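Clearing a plastic-covered table after snacks

Posted by Thibodeau, Oct 20, 2022

Our household keeps a small square table in the kitchen, and it is used for snacks throughout the day. I would like guidance on the proper order for clearing it, and on what may go in the food scrap pail. The usual remains are orange peel, tissues, wrappers, cake and a milk carton.
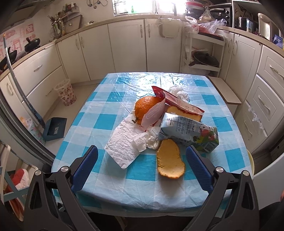
Wayne Desjardins
Remove any food that is still to be eaten first. Whole fruit may be returned to the bowl. Cake left uncovered should be wrapped or discarded. Stand a tipped carton upright before moving anything else, and empty it at the sink. Peel goes in the scrap pail. Printed wrappers go in the trash. Rules for used tissues and cartons differ by town, and residents should consult their local list.

Millov
Just use a trash bag.

Lerken
I would recommend placing a plastic basin on the table and collecting the dry waste in it, so that only one trip is required.
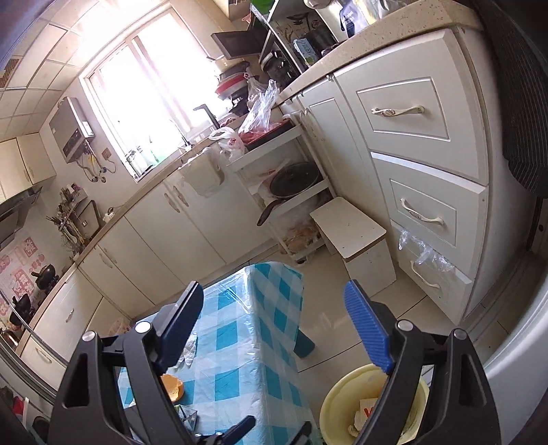
Once the surface is clear, wipe it with a damp cloth and a small amount of dish soap, working from the far side toward yourself. Lift the edges of any plastic cover, as juice can run underneath. Allow 30 minutes for drying before the cover is laid flat again.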